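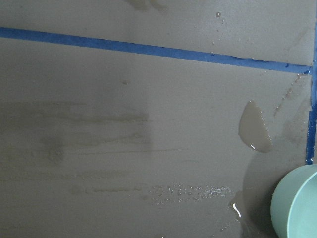 **Teleop or hand guiding for a task with water?**

**benchwet** wrote on September 10, 2019:

I need some opinions before I record more of this. The task is to pick up a bowl of water, carry it across the table and pour it into a cup. One arm, two-finger gripper, a camera at the wrist and one up top. I have been recording demonstrations with a leader arm, the Stelier one, and I have 107 so far. The plan was to stop at 100, but I kept going when the first policy I trained looked bad.

The trouble is the tilt. When I drive the arm remotely I can't feel the weight move in the bowl, so I tilt, wait, see nothing, tilt more, and then too much goes over the rim. The policy has learned the same thing. It pauses at the same angle I pause at and then it dumps.

Has anyone recorded this kind of task by holding the arm and moving it by hand? Is it worth starting over?

---

**kelp_motor** wrote:

Start over. I did a scooping task both ways and the hand-guided demos were smoother by a long way. You feel the load through the arm and you slow down without thinking about it. I needed far fewer of them too.

---

**oldservo** wrote:

I disagree with starting over. If you hold the arm, your hands and sleeves are in the camera view for the whole demo. At run time they aren't. With a policy that only uses joint positions that doesn't matter. If you are training on images it matters a lot.

You can replay the joint path with nobody touching the arm and record the video on the replay, but with water the replay doesn't come out the same as the first time. The bowl has to be filled to the same level and sit in the same place.

What is your gripper holding, the rim or the side?

---

**benchwet** wrote:

The rim. It is training on images from both cameras, so the hands would be a problem.

Top view:
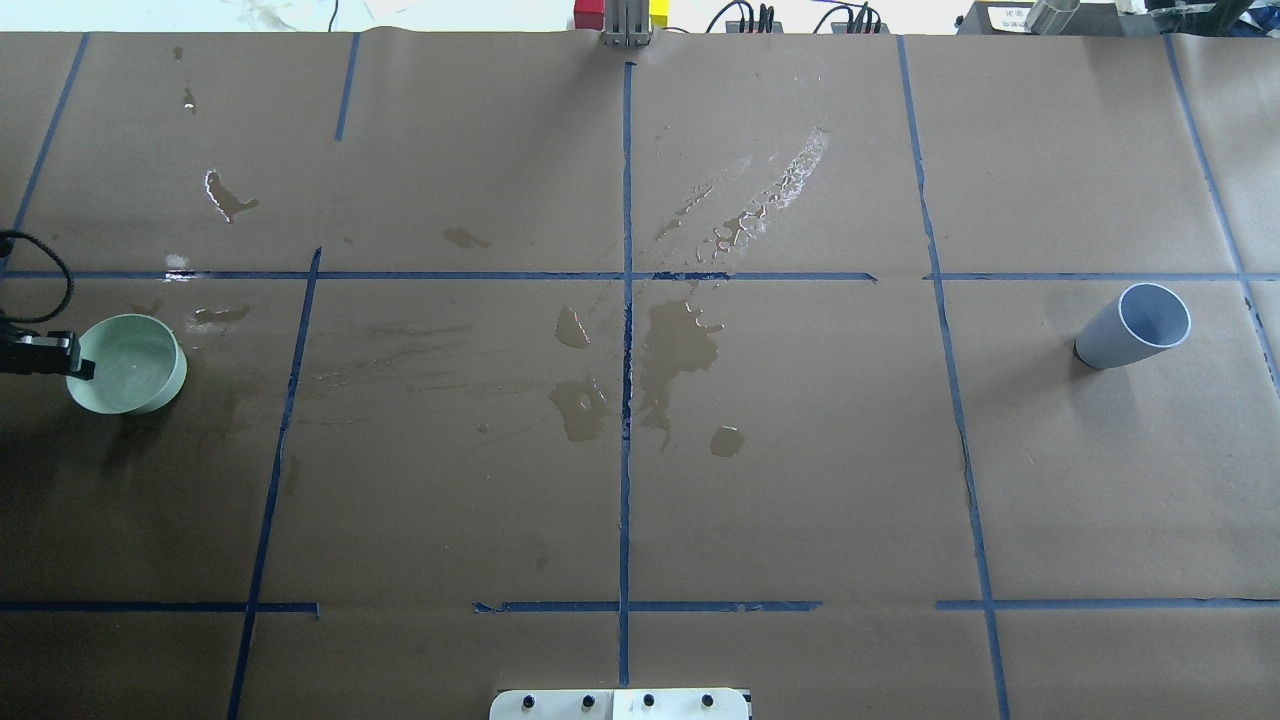
*Photo: benchwet, Mevwood bench*

Bowl on the left, cup on the right. I use the tape cells for start positions. I pick a cell for the bowl and a cell for the cup, write down the pair, and record.

---

**kelp_motor** wrote:

Your cup is on its side there. Is standing it up part of the task?

---

**benchwet** wrote:

No, the cup gets stood up by a person before the demo starts. I want to add it as a second task later.

---

**graph_paper** wrote:

Two things.

1. Tape is a strong visual feature. If the bowl is always centered in a cell, the policy can learn "go to the middle of that cell" and ignore the bowl. Put it on the lines sometimes, and in corners. We had this at Brutlow with a sorting task. It worked until somebody put down new tape a little off from the old tape, and then the arm closed on nothing next to the part.

2. Check whether the table looks the same from one demo to the next. If you wipe down before some demos and not others, keep a note of which is which. I would want both kinds in the set. The puddles shine in your top view, and a policy that has only seen a dry table may not like that.

---

**oldservo** wrote:

Agree with 1. On 2 I would go the other way for now. Wipe every time until the pour works at all, then add the wet table. You don't want to chase two problems in one set.

---

**graph_paper** wrote:

Then you record everything twice. Demos cost more than training time. I would put the variation in from the beginning.

---

**benchwet** wrote:

I haven't been keeping notes on wiping. I can go back through the video and tag it, there aren't that many.

The position point worries me more. I have been centering the bowl every time.

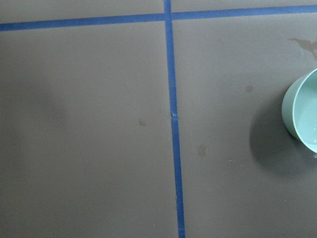
*Wrist camera, bowl at the right edge*

From the wrist the tape takes up a lot of the picture compared to the bowl. Would you pull the tape off completely?

---

**graph_paper** wrote:

I would. Use small pencil marks or project the start position on the table, then turn the projector off before you record. If you have to keep the tape, move it between batches.

---

**kelp_motor** wrote:

Or crop the wrist image. You don't need that whole field to find a rim.

---

**oldservo** wrote:

Cropping loses the bowl when it is off to the side, and in that last one it already is.

Back to the tilt. Before you change the method, change the scaling. Most leader setups let you map the wrist joint so that a big motion on your side is a small one on the arm. I run wrist rotation slower than everything else for pours. It also gets rid of the pause, as you are always moving a little instead of stopping to look.

---

**benchwet** wrote:

I didn't know the wrist could be scaled on its own. Where is that on the Stelier?

---

**oldservo** wrote:

Per-joint gain in the config file, not in the app. Restart the leader after you edit it. Home both arms first or the follower will jump when it reconnects.

---

**enache_user** wrote:

I have the Enache follower with a force readout on screen and I pour by watching the number. It took me 12 tries to get used to it. My full set is 1,861 demos over several tasks and the pours are still the weakest ones, so don't expect too much from any single fix.

Also, look at where your pauses are and trim them. I cut any stretch where no joint moves, and the trained arm stopped freezing.

---

**kelp_motor** wrote:

Careful with that on a pour. Some of the waiting is real, the water needs time to run out. If you cut it the arm tips and comes straight back up.

---

**enache_user** wrote:

Fair. I only trim before the tilt starts. I leave everything after that alone.

---

**benchwet** wrote:

OK. I'll keep the leader arm, slow the wrist joint down, and record a new batch with the tape off and the bowl in random spots. The old demos stay in a separate folder so I can train with and without them. I'll post both results in this thread.

---

**kelp_motor** wrote:

Do five by hand too, joint positions only, and plot the tilt angle against your remote ones. I still think you'll see the difference.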